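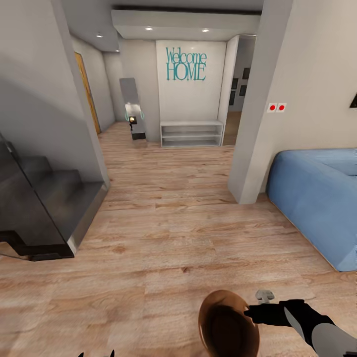

Ticket 2878: Mesh satellite drops every night, comes back on its own
Status: Resolved
Product: Vurkier mesh kit, main unit plus one satellite
Provider: Kestari fiber
Location: Tusthorpe
Opened: October

Problem as reported

The satellite loses its connection to the main unit at night, usually between 11 pm and 1 am. The light goes amber. It stays that way for several minutes and then goes back to white without anyone touching it. Phones near the satellite still show full bars but nothing loads. Devices on the main unit are fine the whole time, so I don't think the fiber line is going down.

The app log shows the same entry at every drop:

backhaul lost, code 1067

I can't find 1067 in the manual or on the help pages. The manual stops at the codes for a bad password and a failed update.

Already tried before opening the ticket:
Restarted both units, main unit first.
Factory reset on the satellite, paired again from the app.
Swapped the power adapters between the two units.
Turned off the guest network.
Updated the firmware. Both units now report the same version.

None of it made a difference. The drop came back the same night as the reset. 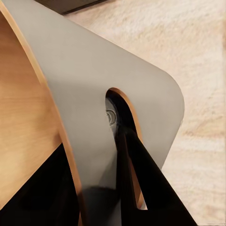 Support replied at 9:20 am that code 1067 means the satellite lost the wireless link to the main unit and could not rejoin on the same channel. They asked for the channel setting, whether the link was on the 5 GHz band, and whether anything on the network was scheduled for the late evening. They also wanted a log covering a full 24 hours, exported from the app and not as screenshots.

Update, same evening

Channel was on automatic. The link between the units is on the 5 GHz band and always has been as far as I know. I don't have anything scheduled in the router itself. The backup drive runs at night but it is wired to the main unit and doesn't use the wireless link.

The export didn't work the first time. The app said "file ready" and produced an empty file. Logging out and back in fixed that. Log attached to the ticket.

I also went through the automatic settings one at a time and found "Nightly optimization" switched on. I don't remember turning it on. It may have come in with the firmware update, although the drops started before that. I left it alone until support had seen the log, to avoid changing two things at once.

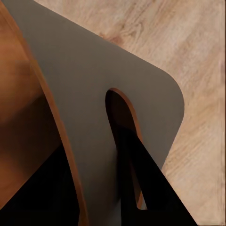

A wired link between the units would get around the whole thing, and I spent some time on that while waiting. The Sveinbjörnsson flat cable I have is long enough and tested fine with the satellite sitting next to the main unit. No drops at all on the night I left it wired. The trouble is the route. I considered running it through the tall rounded slot in the gray panel, but the core is exposed along the cut there, a thin orange-brown line around the curve, and I'd want an edge strip on it before pulling a cable across. The other option is along the baseboard, with a door in the way. I put the satellite back on wireless and left the cable coiled up for now.

Second update, next morning

Dropped again at 11:40 pm, back at 11:52 pm. Same code. I was awake for this one and watched the channel number in the app. It changed on the main unit when the light went amber. The satellite kept showing the old channel until it came back.

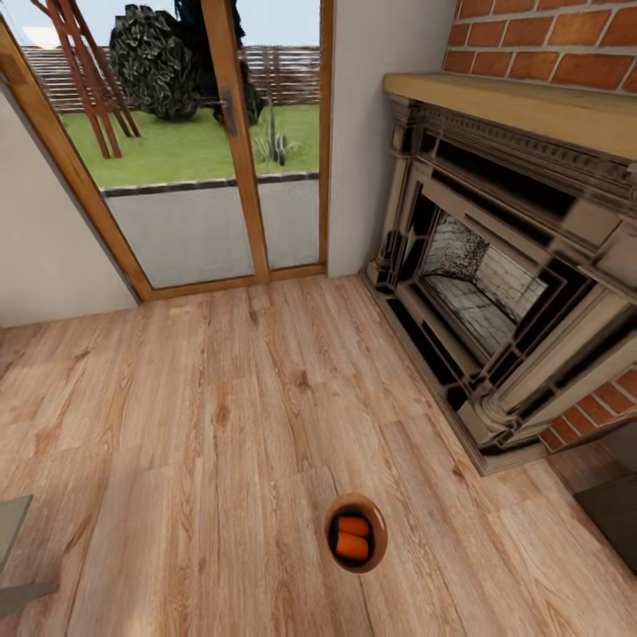
Support wrote back that the log matched this: the nightly optimization was moving the main unit to a new channel, and the satellite was missing the notice and searching through the whole list before it found it. They said to turn the optimization off, set a fixed channel by hand, and restart the satellite last. A fix for the missed notice is planned but they had no date for it.

Final update

Did the following, in this order:
1. Nightly optimization off.
2. Channel fixed at the lowest one offered.
3. Main unit restarted, waited for white light.
4. Satellite restarted.

No 1067 entries in the log since then. Speed near the satellite is the same as before. The setting has stayed off after a power cut, which I wasn't sure it would.

Please add the code to the manual. OK to close.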